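Selma Begović
18/02/2025

1/ Bread storage, continued. Several of you asked what became of the packets once the old bread bin went. They now live in upright plastic tubs, one type of bread to a tub.

2/ The tub is clear enough to read a label through, taller than it is wide, with rounded corners. Mine came from Grulidholm. Stated capacity 2000 ml – I haven't checked it with water.

3/ Packets go in whole, wrapper on. Fold the loose end under before it goes in. A corner over the rim does no harm on an open shelf, but it will catch in a drawer.

4/ Sorting is done on a white sheet over the table. Crumbs show up against it and the whole lot can be shaken outside.

Orange-banded packet in its tub, then plain white surface.

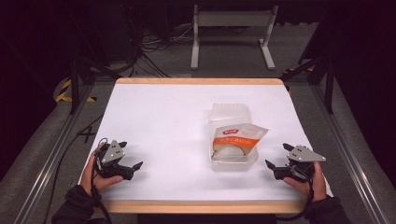
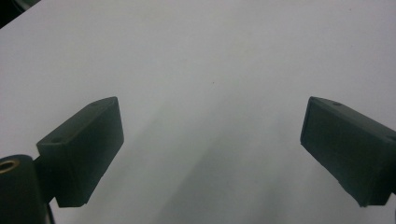

5/ Cleaning. Warm water, a drop of washing-up liquid, soft cloth. No scouring pads on frosted plastic, they leave marks. Dry upside down on a rack overnight.

6/ Dating. I write the opening date on masking tape on the base. Rolls get 48 hours after opening, then the freezer.

7/ Nalia asked about lids. I don't use them for wrapped bread. Flour is another matter, and I'll cover that next.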